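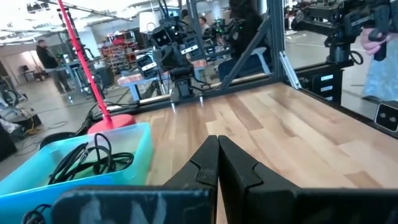

How do you keep a bin of cables from turning into one big knot?

Asked by ponia73 on January 8, 2024

I have a plastic bin at the end of my work table where all the black cables go. I coil every one before it goes in - I promise! - and by March last year I couldn't lift one out without three more coming along. Same story again now. The table is butcher block and I'd like to keep it clear, so no hooks screwed into it please. Any ideas that don't cost much?

3 answers

Testa11
Velcro ties. Buy a roll, cut it yourself.

nunelik_shed
Ties help, but I think the bin is your trouble. Coils slide around and the ends find each other. I stood mine up on edge like records, with cardboard dividers between them, long ones at the back and short ones up front. Tuck both plugs inside the loop before you tie it. Also put a bit of masking tape on each end and write what it's for (black cables all look the same to me after dinner). Took me an evening and I gave away half of them - so worth it!

Ellholm3860
I'm with the one above on labels. Don't wrap them around your elbow though, it puts a twist in and they spring open later. Mine hang on a rail on the wall now and I don't have a bin at all.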